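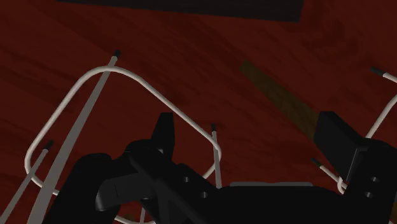
I went to the open day at Favau because Araba Gbeho had a spare place and I had nothing better on, and I've been arguing with people about it ever since, so I might as well argue with everybody at once.

For anyone who doesn't know it, Favau is the place behind the old bus depot in Etmont where they teach robot arms to do household jobs. They had the doors open on 29th June, tea in the corridor, name stickers, the lot. I'd expected an arm waving at children. There was a bit of that (my sticker was taken off me by a very polite machine called Odera, which I enjoyed more than I should have). But most of the afternoon was spent in front of screens, watching practice runs in simulation, and that's where the grumbling started.

The man beside me had driven two hours and he wanted metal. He said so, loudly. "If I wanted to watch a computer game I could have stayed at home with my grandson." A few people laughed and one or two wandered off to find the biscuits. I understand it, I do! You go to a robot place and you want something that could take your eyebrows off.

I stayed put, though, and I'm glad, because the practice runs were the best thing there. The one I watched longest was nothing but a black gripper, wide open, over dark red wood, with a wire rack in front of it, all loops of white-grey tubing and grey rods with little black tips poking up between them. Have a look at a rack like that and think about getting your own hand in among it. I can barely manage my own draining rack without sending a fork to the floor, and I've had that rack since we moved in.

Leopold Schwaiger was doing the talking at our screen and he was a good talker, a bit fast. He told us they had run 500 attempts on one rack layout the week before, and that 152 of them had ended the way they wanted. Well, you should have heard the tutting. Somebody behind me said "that's not even a third", as if he'd caught Leopold fiddling the till. Leopold just nodded and said yes, and in May it was almost none.

Now, I thought that was marvellous, and here is where I part company with nearly everyone I've told. My brother-in-law thinks it's a scandal to invite the public in and show them something that fails most of the time. I think it's the only kind of open day worth the bus fare. I've been to the other kind. Years ago I went to a kitchen show where a machine made an omelette, the same omelette, every quarter of an hour, with a man in a bow tie saying "ta-da". I learned nothing except that I don't like my omelettes that pale.

With the rack I learned all sorts. I learned that thin round wire is a pig of a thing for a machine to deal with, and that the arm's own fingers can block its view of what it's reaching for. I learned they've got a program called Clitiline that shifts things slightly between runs, so the arm can't just learn one spot by heart. A girl who can't have been more than 6 asked what happens when it breaks the rack. Leopold said you press a key and you've got a new rack. She thought that was cheating. He thought about it and said it was, a bit, and that the real racks in the next room were there to keep them honest.

And that's my one proper complaint. We got ten minutes in the next room. Ten! After all that time at the screens I was desperate to see how the real arm coped, and we were shuffled past it in a queue while somebody worried about the fire door. I saw one go, from behind a tall man's rucksack. Araba says she saw it lift something. I saw the rucksack. If they do it again next year I'd like both rooms given the same time, so you can watch an attempt on the screen and then go and watch the same job done for real, and make up your own mind about how much of the one carries over to the other.

The other thing people say to me is, who wants a robot doing the washing-up anyway, when we've got dishwashers? My mother did, for one. Her hands were bad for the last years she was at home, and it was exactly that sort of fiddly business, wire and handles and things that had to be lifted straight up, that beat her long before the stairs did. A dishwasher doesn't empty itself. I said this to the man who'd driven two hours, over the last of the tea, and he said his wife was the same with pegs.

He still thought it should have been metal. He did take a leaflet.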